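October, bench notes, paper stock

Second round on the Najjar pulp sheets. Cut 12 strips from the Avari roll, six with the grain and six across. Conditioned overnight in the cabinet, then weighed each one before folding.

With-grain strips fold clean. Cross-grain ones crack on the outer face after a few folds — same as last month. Sizing from the new Tivus batch made no difference I could find. Used 200 ml per tray, left the rest in the cold room, labeled.

Crumple check started 2 pm, plain white sheet, no sizing.

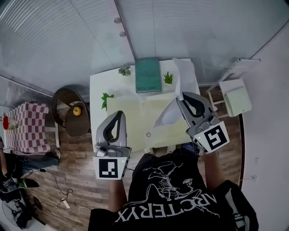 To do

Re-cut cross-grain strips, wider this time.
Ask Skanari for the 100 g stock.
Blade on the small cutter is dull, swap before next run.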